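We use cookies to remember your language and basket. By continuing to browse you accept this. Accept | Settings

Plastic tableware: care, cleaning and returns

Last updated Aug 19, 2021

Which ranges does this page cover?

The Kilia and Min ranges, both sold by Bredow. Melamine items sold under the Nimatex name have their own care sheet, packed in the box. Do not apply the temperatures below to melamine.

Can Kilia items go in the dishwasher?

Yes, on the upper rack, at up to 70 degrees. The lower rack sits closer to the heating element in most machines and can warp thin rims. Load cups at an angle so that water drains from the foot ring. Min items are rated for hand washing only.

Can I use them in the microwave?

Kilia plates and bowls may be used for reheating, for no more than five minutes at medium power. Do not heat oil, butter or sugar syrup in them. These pass the boiling point of water quickly and will pit the surface. Min items must not be microwaved.

Why does my new cup smell?

A faint smell on opening is normal. Wash in warm soapy water, rinse, and leave upright with the mouth open overnight. If the smell is still strong after three washes, contact us and quote the batch code.

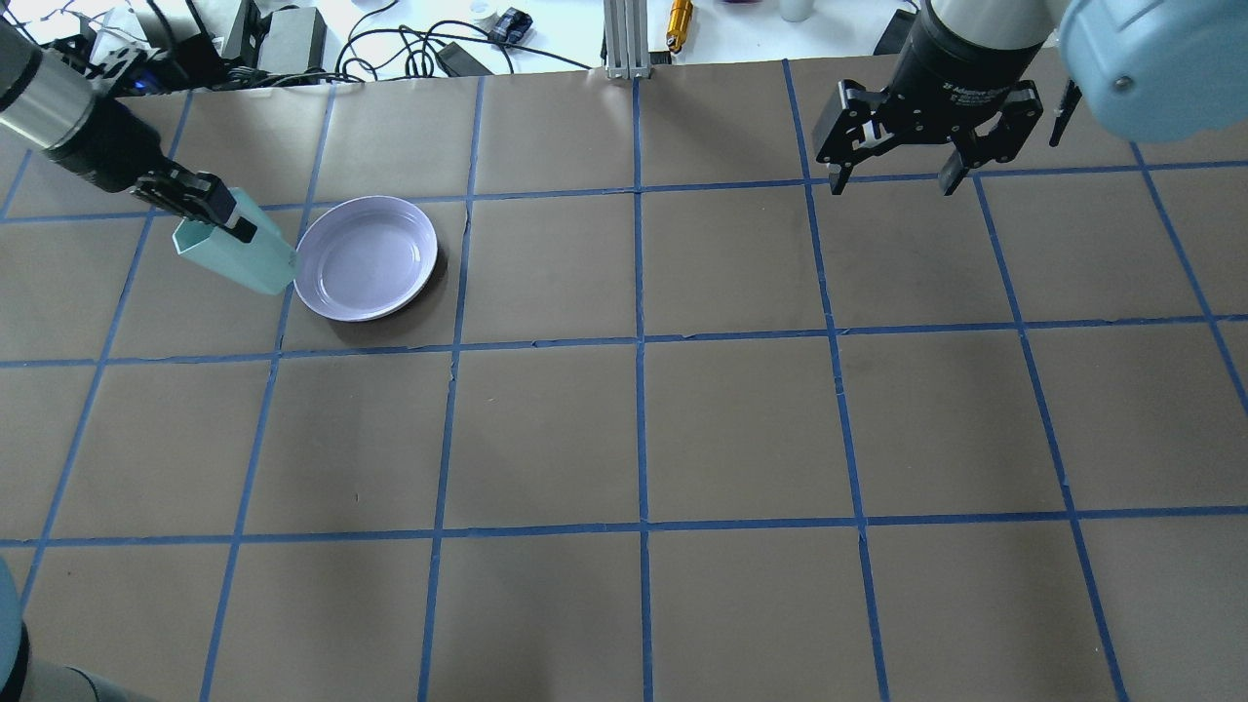 Pale green cup and lavender plate.

How do I remove tea, tomato or turmeric stains?

Mix bicarbonate of soda with a little water to form a paste, leave it on the mark for an hour, then wipe with a soft cloth. Turmeric may not come out fully. Avoid bleach — it dulls the pastel colours before it lifts the stain. Scouring pads leave fine scratches which then hold further stains.

Do the colours fade?

Slowly, in direct sun. Pastel shades show it sooner than dark ones. Pieces from separate batches may also differ slightly in shade, so order a full set at one time if an exact match matters.

Can I stack them?

Plates, yes. Tall cups should be fully dry first, or they can lock together. To free two stuck cups, stand the lower one in warm water and put cold water in the upper one. Do not twist.

What is the returns period?

Unused items may be returned within 43 days of delivery. Cracks and warping are covered for one year if the temperature limits above were kept.

Comments (3)

potting_shed
The warm and cold water method worked on two cups I had given up on.

m153
Is the upper rack limit the same for lids? Mine went slightly oval at 65.

Bredow support
Lids are hand wash only. We will add this to the page.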